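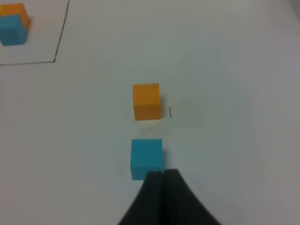 Work on the foam block sets moved from design to use in March, and the Windach site now has everything it needs to run the sorting and spacing activities. The funding from Cabral paid for 27 sets, the table surfaces and the printed activity sheets. The blocks are foam-like cubes of one size in plain, strong colors, and on the white tabletop the orange and the light blue are easy to tell apart, even with a gap of bare table between them. Small pen marks on the table, like the short black one next to the orange cube, are drawn by hand. We had planned to use printed mats for this, but the mats slid around and curled at the corners, so we dropped them in the first month and put the money toward extra blocks.

Deliveries
The first order from Clutetti was short. We received 238 blocks out of the 266 we had paid for, and the rest came three weeks later with no extra charge. Two of the late bags held a green that did not match the earlier ones. We kept those blocks for the spare box and did not ask for replacements, as the return shipping would have cost more than the blocks. All sets are now complete and stored in lidded tubs on the lower shelves.

Tables
The old tables had a wood-grain top that made the pen marks hard to find. The new tops are plain white with a matte finish. They have held up well so far, although marker left on for more than a few days leaves a faint line after wiping. Staff have been asked to redraw marks at the start of each week and clean the tops at the end of it. One table at the Rerkix site still has its old top. The replacement was cut to the wrong length and has been reordered at the supplier's cost.

Sessions
We ran 187 short sessions in this period across both sites. Most used the column and row tasks, where blocks are set out in a line with even gaps. The stacking tasks were used less – the instructions on those sheets were too long and people skipped them. A shorter version is being tested at Windach and will go to Rerkix when the table there is finished.

Spending
We are slightly under budget. The saving on mats covered the extra blocks and left a small amount, which we would like to carry over for replacement foam. The corners wear first, and we expect to retire a few blocks from each set before the end of the year. The cost of reprinting the stacking sheets will come out of the existing print line.

Next period
- Fit the last table top at Rerkix.
- Finish and print the shorter stacking sheets.
- Check every set for worn or missing blocks and refill from the spare box.
- Agree with Clutetti on a fixed color list before the next order.

We are not asking for any change to the payment schedule. Please confirm by return whether the carry-over is acceptable – we will hold the money until we hear from you.

Contact the project office | Copyright Windach Activity Project | Back to top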